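Nantana Thammasiri had her coffee in one hand and a list of complaints in the other when I got to Girneo, and she was cheerful about both. She ran the cup return counter there for seven years before the arms came to the workshop. These days she spends most of her shift teaching them.

"People think I lost my job to it," she told me, pulling out a stool. "I lost the part that hurt my wrists! The rest of it I'm still doing, only sitting down." 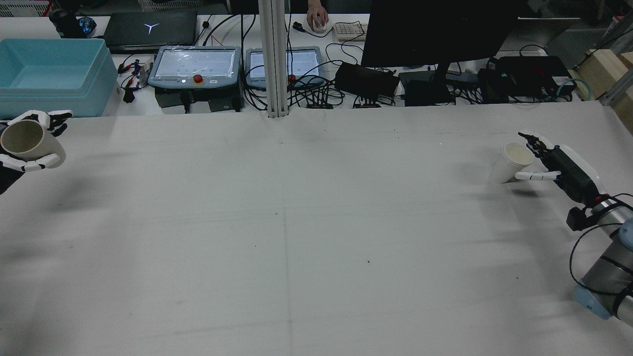

Mugs are the easy part, she says, and paper cups are the ones that keep her up at night. "You and I don't think about how hard to squeeze. I had to learn how to explain that to somebody, and then to a machine, and the machine was more patient with me than Harvey was."

Harvey Gosselin, who looks after the schedule, laughed at this from across the room. He admits the first weeks in February were rough (over 228 cups in the log, and plenty of grumbling to go with them), and that he promised everyone it would be quicker than it has been.

"I'd tell them less about the savings if I did it again," he said. "I'd ask them first which jobs they were sick of."
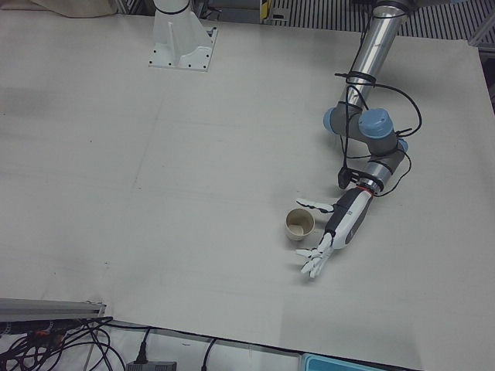

## What the counter staff want next

Beathag Geddes still works the counter in the mornings, and she'd like the training shared out fairly. Right now only 3 people get those hours, which pay a bit better. "I don't mind the hands," she said. "I mind hearing about the new rota on a Friday night."

Harvey has promised her a turn starting next month, and she has asked him to put it in writing.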